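Why Is a Jar Lid Shiny and Paper Isn't?

Pick up the nearest plastic lid. A green one is good, but I'm not going to come to your house and check. Now tilt it under a lamp until a bright patch slides across it. Very nice. Now do the same with a piece of dull gray paper. Tilt it all you like. Wave it about. The paper will go on looking like paper, and anybody watching will wonder what you're up to.

Both things are sitting under the same lamp. Both are getting plenty of light. So why does one of them show off and the other one sulk?

The answer is to do with bumps, and the bumps are too small to see, so you will have to trust me for a few paragraphs until we get to the part where you can test it.

Light is a bit like a ball

Light leaves a lamp and travels in straight lines until it runs into something. When it hits a table or a nose or a lid, some of it soaks in and some of it bounces off. The light that bounces off and lands in your eye is how you see the table, the nose or the lid.

Think about throwing a rubber ball at a smooth gym floor. Throw it down at a slant and it bounces up at the same slant, going away from you. Throw it the same way again and it does the same thing again. It's very obedient. You could stand a friend in the right spot and hit them every time, although your gym teacher will have views about this.

Now take the ball outside and throw it at a heap of rocks. The first throw goes left. The second goes straight up. The third comes back and gets you in the shin. You didn't throw any differently. The rocks all point in different directions, so the ball leaves in whatever direction it happens to be sent.

A glossy lid is the gym floor. Dull paper is the heap of rocks.

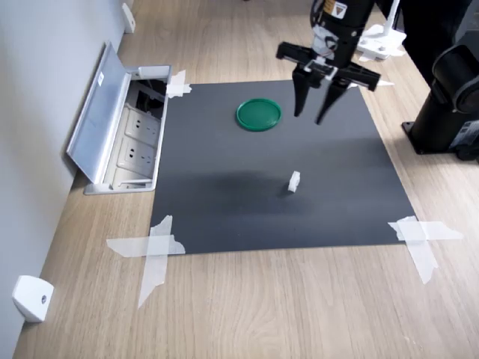 Paper feels flat when you run a finger across it, but fingers are easily fooled. Paper is made of tiny fibers, usually from wood, squashed together in a tangle. If you were small enough to stand on it, you'd need hiking boots. Light comes down on all those hills and ditches and gets thrown off every which way. A little bit goes to you, a little to your brother, a little to the ceiling. That's why the paper looks much the same from wherever you stand. Everyone gets a share.

The word for a surface like this is matte. The word for the other kind is glossy. Matte rhymes with cat, in case you have to say it out loud in class.

A glossy lid comes out of its mold very smooth. Light that bounces off the top of it mostly leaves together, in one direction. If your eye is in that direction, you get a bright patch, sometimes bright enough to make you squint. Move your head and the patch moves, or disappears. The lid hasn't changed at all. You've just stepped out of the way of the ball.

So where does the green come from?

Good question. I was hoping you'd ask, and if you didn't, I'm answering it anyway.

White light from a lamp is a mixture of colors. Green plastic soaks up a lot of the red and blue in the mixture and sends a lot of the green back out. That happens a tiny way down inside the plastic, where the coloring is. But the shine happens right on the top surface, before the light has had a chance to go in and get sorted. So the shine is the color of the lamp, and the rest of the lid is green.

This means that where the shine is strongest, you can lose the color completely. A green thing can have a white patch on it. When little kids paint an apple, they paint it red all over. When older kids paint an apple, they add a white blob near the top, and everybody says how real it looks. They've worked out the shine.

Dark gray paper soaks up a lot of every color without picking a favorite, so not much comes back. It's matte and it's dark, and between the two it makes an excellent background for looking at other things. Put something green or white on it and your eye goes right there. The paper doesn't mind. It's used to it. 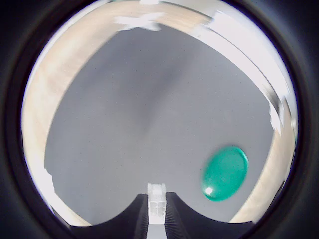 Hanne Niskanen
Staff writer, Small Questions page

What about the table?

Wood is a difficult customer. Bare wood is made of fibers, so it ought to be matte, and if you find a stick in the park it will be. But people like to put varnish on tables. Varnish goes on runny, fills up the ditches between the fibers and dries into a smooth skin. Now the table has a gym floor on top of the rocks.

Some varnish is made to dry very smooth and some is made to dry a little bit rough, so you can get tables that glare at you over breakfast and tables that just glow politely. If you look along a tabletop toward a window, with your chin almost on the wood, even a polite one may start to glare. Light that skims in at a very low slant bounces off more strongly than light that comes from straight above. It's the same reason a lake looks dark by your feet and silver far away.

Try it yourself

You'll need a sheet of dark paper, a plastic lid, a flashlight, some tape and a room you can make dim. Ask before using the lid if it is still attached to somebody's pickles.

1. Put the paper on a table and tape the corners down. It doesn't have to be neat.

2. Put the lid on the paper.

3. Make the room dim and hold the flashlight 30 centimeters above the table, off to one side, pointing at the lid on a slant.

4. Move your head slowly until you find the bright patch. It should be waiting on the side opposite the flashlight.

5. Keep your head still and get somebody else to move the flashlight. Watch the patch run away.

6. Now take the lid off and look for a bright patch on the paper. Take your time. I'll wait.

If you want to go further, turn the lid into a matte one. Use an old one that is headed for the recycling, and rub half of it with fine sandpaper in little circles. You are making bumps. The rubbed half will go cloudy and pale, and the bright patch will spread out and fade when it gets there. Then put two drops of water on the cloudy part and smear them around. The water fills the scratches, and some of the shine comes back until it dries.

You can do the opposite with a mirror by breathing on it. Your breath leaves tiny droplets all over the glass, the light gets scattered, and your face goes missing. Give it a moment and it'll be back, same as before, I'm afraid.

Words to keep

Matte: bumpy on a tiny scale, so light bounces off in all directions.

Glossy: smooth on a tiny scale, so light bounces off mostly in one direction.

Glare: what you say is on the page when you don't feel like reading it.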